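**Submitted April 5, 2023**
**Local Politics Project – Final Report**
**Who gets to say sorry? The Burel pardon campaign**

I should say up front that I picked this topic on the bus. My first idea was a project on council by-elections, and I'd read two chapters of background before I admitted I was bored stiff. Then I saw a poster in the shelter at the Stindach turn-off that said PARDON THE MAZZA MEN, with a phone number and a drawing of a gate, and I rang the number that night.

Quick background for anyone marking this who isn't from out our way. In the seventies there was a long strike at the Mazza works in Burel. Most of it was the usual stuff, picket lines and soup and arguments in the pub, but near the end a group of strikers were arrested for blocking the gate. They were fined $500 each. The ones who wouldn't pay went to gaol, and a few came out to find they couldn't get a job anywhere in the district. The convictions are still on the books. The campaign wants them wiped and wants the state government to say publicly that the arrests were wrong.

My question was meant to be "How does a small campaign influence government?" By week two it had turned into "Why do people in the same campaign want such different things?", and my supervisor, Viola Valentini, said that was a better question anyway (thank you Viola!!).

## What I did

I went to four campaign meetings, read every issue of the *Witer* I could get my hands on (it's the old strike newsletter, stapled, mostly typed, with some very rude cartoons) and did seven interviews. Macarena Acuña, who runs the campaign's letter writing, let me go through the folder of replies from ministers' offices. I also sat in on a stall outside the shops for a morning in March and ended up holding the clipboard, so I can't pretend I was a neutral observer after that.

Everyone I interviewed signed the consent form. Three asked me to leave their names out, so I've left out everybody's except Macarena's, who told me she'd be annoyed if I didn't put hers in.

## What I found

The petition had 400 signatures when I started. The target is 2,000. At first I thought that gap was the whole story, like the campaign was just failing, but the more meetings I went to the less the number seemed to matter to the people in the room. The older members talk about the petition as a way of getting conversations going. You stand there with the clipboard, someone stops, it turns out their uncle was on the line, or their uncle was the one who crossed it, and off you go for half an hour. I got one signature from a bloke who argued with me the whole way through signing it.

The younger members want the number. They've had those replies from the ministers' offices and they know what's in them. I read the whole folder and the wording hardly changes from one letter to the next – the matter is "noted", the matter is "historical", the matter belongs to a different department. Macarena has written the name of the department on a sticky note on each one. They send you in a circle.
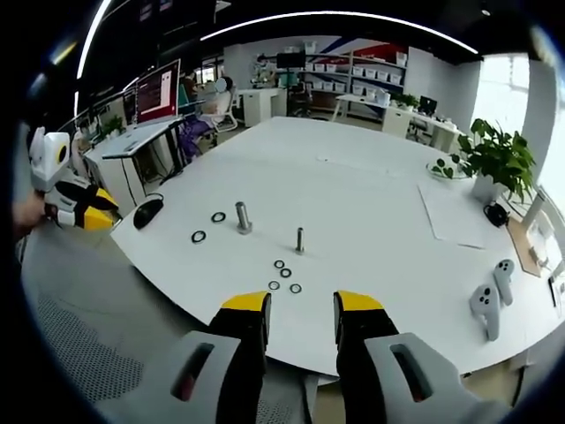

*Bolts and black rubber rings on the white table.*

The biggest split is over the word "pardon". I had no idea this was a thing before I started. One of the men I interviewed, who did his time and is now well into his eighties, hates it. He said a pardon means you did something and they're being nice about it. He wants the conviction quashed, full stop, and if they can't do that he'd sooner keep it. His daughter is on the other side. She wants something on paper while he's here to read it, and she isn't fussed what it's called. They drive to the meetings together, and I would love to hear what goes on in that car.

There's also the question of who counts. The posters say "men", but the *Witer* is full of women: running the kitchen, writing half the articles, getting carted off in the same van on at least one occasion. Two of the people I spoke to think the name should be changed. Others say it's been the Mazza Men for decades and the posters are already printed. At the last meeting I went to this was put off to the next one, for the third time going by the minutes.

And then there are the people in Burel who want it all left alone. I tried hard to get them in here and I only got one proper interview. She wasn't hostile at all, she just said families on her street didn't speak for years and she doesn't see who gets helped by dragging it up. I've thought about that interview more than any of the others.

## What went wrong

Plenty. I lost one recording completely (flat battery, my fault) and had to write it up from memory the same night, so I've used it for general points and haven't quoted from it. I should have started looking for people opposed to the campaign much earlier. By the time I did, they'd all seen me with the clipboard.

I also spent far too long on the court records. I put in a request, waited, got told it was the wrong form, put in the right form, and I'm still waiting. So the part of my plan that compared the charges with what the newsletter said about them isn't in this report. If the records come through before the oral presentation I'll add a slide.

## Where it's up to

The campaign has a meeting with the local member's office coming up, with staff, not the member herself. They're taking the petition as it stands plus a letter, and the letter uses both words, "quash" and "pardon", with a slash between them. It took one whole evening to agree on the slash. I've been asked to come along and take notes, and I've said yes.

Interview questions are in Appendix A and the list of *Witer* issues I used is in Appendix B. Issues with pages missing are marked with a star.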